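Home | Funny Stuff | Family | Guides | Newsletter | Search

The Family Quote Feed Guide
Part 4: Setting Up the Feed and Getting People to Post

Okay, so by now you've got Jellow on your phone, you've made your account, and you've picked a name for your feed (ours is called Grandma Said What, and she's very proud of it). This part is the fun one! We're going to build the feed itself, let the relatives in, and get the first batch of ridiculous quotes up so it doesn't look like a ghost town when your brother finally opens it.

If you skipped ahead from Part 1, go back and do the account bit first. The buttons I'm talking about won't show up until you've confirmed your email.

Making the feed

1. Open Jellow and tap the plus sign in the bottom corner. Pick New Feed. Do not pick New Post, which looks almost the same and will drop your feed name into the world as a single lonely quote.

2. Type the feed name. You can change it later, but everyone gets a notification when you do, and my aunt replied to every one of those notifications individually.

3. Set it to Private. There's a setting called Friends that sounds private and really means friends of anybody in the feed. My cousin's entire bowling league knows what my dad yelled at the dishwasher.

4. Add a cover picture. Anything works. Ours is a blurry turkey.

5. Tap Save and wait for the little check mark. It can sit there spinning for a bit on slow Wi-Fi, so leave it alone. Tapping again makes a second feed with the same name, and then half the family joins one and half joins the other, and now you've got a rivalry.

NOTE: If you already made a second feed, open it, go to Settings, scroll all the way down, and tap Fold Into. Your posts move over. The hearts don't, so expect some complaints from whoever was winning.

Adding the people

6. Go to Members and tap Invite. You can send the invite by text or by email. Text works better for anyone under fifty and, weirdly, for anyone over seventy. The people in the middle will ask you to print it.

7. Give each person a role. Jellow calls them Talker, Scribe and Host. A Talker can be quoted but can't post. A Scribe can post. A Host can delete. Make yourself a Host and pick one other person you trust, so the feed has two Hosts in case you lose your phone at the lake.

8. Fill in the nickname box for everybody. This is what shows under the quote. I use plain names for the kids and full titles for the grown-ups, like The Duke of Leftovers, and I recommend it. A quote about where the good scissors went gets so much funnier when it's signed by a Duke.

9. Send a test quote. Use something harmless. I used "Who touched the thermostat," which I figured could belong to any father who ever lived, and three people wrote back to say exactly when he'd said it.

CAUTION: Do not make the kids Hosts. I love my kids. My son deleted everything his sister had ever said, and there is no undo for Hosts. You have to write to the support folks and wait.

Writing a good quote post

There's a limit of 600 characters per post, which sounds like plenty until you try to explain a thing your uncle said about geese. My advice is to lead with the quote and put the setup underneath. People are scrolling in line at the store. They want "I don't trust a soup I can see through" right up top, and they'll read down for the rest if they feel like it.
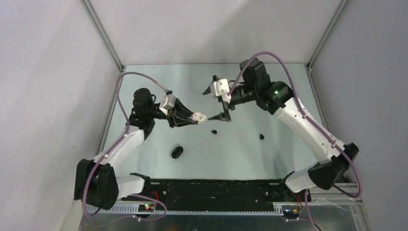 Two robot arms facing each other over a pale green work surface.

Keep the wording how it came out of the person's mouth. If Grandpa says "the Face Books," you write "the Face Books." I used to tidy things up, and the tidy ones got no hearts at all, poor things. The mistakes are the whole joke!

10. Tap New Post, type the quote, then tap the speech bubble and choose who said it.

11. Add the setup in the box marked Where Were We. One line is good. "At the car wash, windows down" is a perfect setup.

12. Pick a tag if you like. Jellow comes with Food, Driving, Pets and Technology. I added Hardware Store, because my father becomes a different man in there. To add your own, hold your finger on any tag till it wiggles, then tap the pencil.

13. Hit Post. Then put the phone down. If you sit there waiting for hearts you'll start explaining the joke in the comments, and I've never seen that help.

NOTE: Typed something wrong? Swipe left on the post and tap Fix. You can fix the quote for a day after it goes up. After that only a Host can touch it.

Turning off the noise

By default everybody gets a ping for every single post, heart and comment. On a holiday weekend that's a lot of buzzing, and it's how my sister-in-law came to leave the feed in the middle of Easter dinner (she was sitting right next to me, so it was a little awkward).

14. Go to Settings, then Pings, then Everyone. Change it from All to Daily. Now people get one little roundup in the evening.

15. Tell them you did it. If you don't, someone will decide the feed is broken and call you.

16. For anybody who wants more, they can go to their own settings and turn All back on. My mother did. Of course she did.

CAUTION: Changing the pings while somebody is in the middle of posting can eat their draft. Do it late at night when the posters are asleep.

House rules (steal ours)

We've only got two, and I typed them into the About box so they show up whenever someone joins.

The first is that anybody can ask for a quote about themselves to come down, and it comes down, and you don't get to tease them about asking. The second is no quoting people when they're sick, sad or just out of the dentist's chair. We did have a really great dentist one. It lives in my heart now.

You might want your own rule about bosses and teachers. The Kovačević family across the street added one after a certain parent night, and I'm not allowed to say more than that.

Moving quotes over from somewhere else

Lots of you told me you already keep these on the back of an envelope or in a notes app. If you were using Lamovov before, you can bring your list over in one go.

17. In Lamovov, open your list and tap Share, then Copy All.

18. In Jellow, go to your feed, tap the three dots, and choose Paste Many.

19. Check the names. Jellow guesses who said what, and it guesses badly. It gave my daughter, who was in kindergarten, a very strong opinion about property taxes.

20. Tap Keep All. They'll land with the date you pasted them, so if the dates matter to you, type the real one into Where Were We.

For the envelope people, I'm afraid it's typing. Put on a show and do a few at a time. I did my drawer in April, and I laughed so hard at one I'd forgotten (something about a raccoon and a "reasonable offer") that I had to go read it to the dog.

If you think you'll want a printed book down the road, switch on Keep For Print now, in Settings under Extras. It saves a cleaner copy of each post that Uslow can read. Part 5 has the whole book business, including what I did wrong with the page numbers.

Last updated May 11, 2021

Comments

Fernanda Salgado
I did the double feed thing in step 5 before I got to the part where you said not to. Fold Into worked but my husband lost all his hearts and he has brought it up at every meal.

Eldana Moges
Is there a way to have a Talker who doesn't know they're a Talker? Asking about my dad. He doesn't own a cell phone, but he's easily the funniest person in our house.

Reply from the author
Yes! Add him under Members and leave the phone and email boxes blank, then just hit Save. But do read him his quotes now and then, mine loves it.

mapleporch
Step 15. I didn't tell them. I got calls.

Fernanda Salgado
Update, he is now making me heart the old ones again by hand.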